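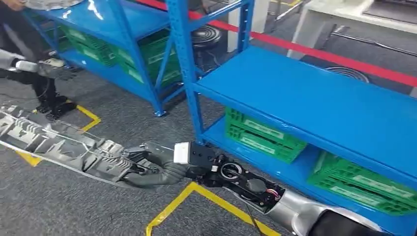

By Nokuthula Ngubane

When a robot comes to work

Do you know somebody who works in a factory or a big store room? Maybe they carry parts all day. Some parts are light but very long, like the gray plastic one in the robot's hand. If you look into it, you see many small cells, a little like a honeycomb. The cells keep the part stiff, and it does not need so much plastic.

For you it is easy to pick up such a thing. Your eyes find it, your fingers close, and you do not think. A robot must learn each of these steps. How hard should it hold? Where is the end of the part? Is the shelf in the way?

At Garside, a company that stores parts, 18 people work in the part room. Before, they all did the same job: take a part, walk, put it in a crate, walk back. Now the robots do some of this carrying. Lorraine Pickering has worked there for 19 years. She told me that in the evening her back hurts less, but she had to learn many new things. She checks the parts for cracks, and she stops the robot when it makes a mistake.

Not everybody was happy at first. Derek Hollis was afraid that he would lose his job. He asked his boss many questions, and I think this was right. He stayed, and since October he teaches new workers how to be safe near the machines. One rule is to look at the yellow lines on the floor before you take a step.

Some people miss the old way, when they could talk more while they walked together. So they now take their lunch at the same time, all at one table.

Ask a grown-up you know: which part of your job would you give to a robot, and which part would you keep?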